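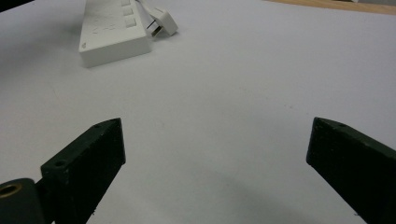

The Case for the Cheap Gripper
Oct 12, 2021

I have a soft spot for tools that look like tools, and I should confess it early, because it colors everything I'm going to say about the Paritura kit. I learned what little I know about machines in a shop where the good pliers were the ugly ones, and when I'm handed something with a glossy white shell and a glowing ring around the button I start looking for the thing it's trying to distract me from. The Paritura has no glowing ring. It has two blocky green fingers, a hinge, a handle, a camera, and a trigger that feels like it came off a garden sprayer. Stoltmont, the company that makes it, wants $800 for one, and I've come around to thinking that's a fair price for an object and a poor way of describing what you're buying.

Let me back up a little. If you run a small operation (ours is a repair and refurbishing shop for office equipment, with a bench area in back where things get tested before they go out again), you have by now been told many times that a robot arm is within your reach. The arms have come down in price. The trouble has always been getting one to do anything useful without hiring somebody to write code every time the work changes. The hand-held kits are the latest answer to that. You hold the gripper yourself, you do the job with it while the camera records, you do the job again, and again, and eventually all those recordings go off to be turned into something the arm can run. Stoltmont does that second part through a service called Wundano, billed separately, and we'll get to Wundano.

We signed up for a trial with one modest job in mind, the one our people like least: handling power strips at the test bench. Pick up a plug, bring it to the strip, seat it, press a switch, press it again, pull the plug, put it down somewhere sensible. It's dull work and it's hard on the thumbs. I also thought it would be a decent test of the kit, since everything about it is white on white, plug and strip and cord on a white table, and a camera that can't tell a plug from the surface under it isn't going to be much help to me.

What I want to argue, and I know it isn't a fashionable argument in the trade magazines, is that the best thing about this product is how much it asks of the person holding it, and that Stoltmont ought to stop apologizing for that in its advertising and start charging for it properly.

The brochure says you can teach a task in an afternoon. I suppose that's true if your task is moving a block from one side of a table to the other. For the power strip job we recorded 1,282 demonstrations before I was willing to let the arm near real stock, and we threw out a good many along the way. Some were thrown out because the plug slipped. Others went because the person holding the gripper had reached in with a bare finger to nudge the cord, which is exactly what any sensible human being would do and is no use whatever to an arm that has no bare finger to reach with. You get into the habit of doing that without noticing. I did it myself, and I was the one who had written the sign telling people to quit doing it.

And yet I found those sessions some of the most instructive hours I've spent at that bench. When you have to grab a plug with two blunt jaws, you learn things about a plug. You learn that a blocky body with flat sides is a gift and a rounded one is a nuisance. You learn that the cord has opinions, and that a cord trailing off the far side of the table pulls a plug just enough out of true to ruin your approach, so that you end up rotating the whole business a few degrees before you begin. I've been plugging things in for more than forty years, and I couldn't have told you any of that. My hands knew it and had never bothered to pass it along.

So I get a little impatient when the discussion of these kits turns, as it always seems to, into a discussion of how to make the demonstrations faster. The Hedegaard kit, which is the one everybody compares this to, costs a good deal more and is built around speed. It has slim padded fingertips and a motor assist in the grip, so the jaws close at a touch. We had one on loan before the Paritura came. It's a lovely thing, light in the hand, and I recorded plugs with it far more quickly than I ever have with the green one. I also came away from it knowing nothing new. The soft tips forgave every sloppy grab I made, and when our arm, with its plainer hardware, tried to repeat what I'd done, it couldn't be sloppy in the same forgiving way. You can buy the matching Hedegaard fingers for the arm, of course. They'll be glad to sell them to you.

The Paritura's fingers are the same part on the hand-held tool and on the arm, and I think that's the cleverest decision in the kit. They have squared-off ends with the corners taken down a bit, and screw holes in the top faces if you want to fasten something on. We haven't fastened anything on. The finish scuffs if you so much as look at it, and within a short time ours had the worn, speckled look of a tool that's been riding around in a truck bed. I mention it because I've seen other owners complain about it, and I'd ask them kindly what they bought it for. I'd be much more bothered by play in the hinge, and there I do have a small grievance. There's a brass-colored bushing at the joint, and the manual has nothing to say about how to care for it, whether to oil it or leave it be. I wrote to ask. The answer that came back was friendly and told me the bushing was "designed for long life," which I'm sure it is, and so was my first car.

My larger grievance is with Wundano, and this is where I part company with the people who recommend the whole package without a second thought. Wundano takes your recordings, grades them, and trains on the ones it likes. It costs $130 a month for a shop our size, and the training part has been fine. The grading is what troubles me. On one batch it rejected 47 demonstrations in a row, and the only reason offered was the phrase "low quality." I went through them one at a time over a pot of coffee. They looked all right to me until I noticed how gray the lower part of the picture was in every one. A lamp had been moved, and the shadow from the tool itself was spreading over the spot where the plug needed to be picked up. Once the lamp went back, the grades came up again. A single line saying the picture was too dark would've saved me the coffee.

Now, you could say this is a young service and that better messages will come, and I expect they will. But I think it points at something in how Stoltmont sees its customers. The gripper treats you like a person with skill who is worth learning from. The software treats you like a source of footage. Those two attitudes came in the same box and they don't get along. If I'm the expert in this arrangement (and the advertising is quite flattering on this point), then I'd like to be told when I've done something wrong, in words, the way you'd tell any other expert. I'd take it well. The people at our bench would take it well too. They're proud of their demonstrations, and you can see their shoulders drop when a morning's worth comes back stamped with two words and no explanation.

There's also the matter of who owns all that patience once it's been recorded. The agreement says our recordings are ours, and that Stoltmont may use them "to improve the service." I've read that sentence more times than I'd care to admit. I don't object to sharing. I've given away plenty of know-how over the years across a counter, to customers and competitors both, and never missed it. But when I give it across a counter I can see who's getting it, and there's usually some coming back the other way. I'd be happier with a plain discount for shops that agree to share and a plain box to check for those that don't. It wouldn't be hard to do, and I think more shops would check yes than the company fears.

As for whether the arm can do the job, people always want to know that first and I've left it nearly to the end, so I'll say it now. It does the pick-up well. It does the switches well, the big flat rocking kind better than the little ones. It seats a plug properly most of the time and gets fussy with the tight outlets, and we still keep a person nearby for those. I'm content with that. I never wanted an empty bench, I wanted fewer sore thumbs, and we do have fewer sore thumbs.

Would I tell another small shop to buy it? I would, with the lamp fixed firmly in place and the sharing clause read twice. Set aside more hours than the brochure suggests, and give those hours to whoever knows the work best, even if that's the person you can least spare – maybe especially then. Pay them their full rate for it, too. I've heard of shops handing the gripper to the newest hire on the theory that it's only waving a tool around, and I think they're going to end up with an arm that works like a new hire.

We're starting on cord coiling next. I've done a handful of trial recordings and I'm terrible at it, so the gripper is going to one of our bench people in the morning, and I've been asked politely to stay out of the light.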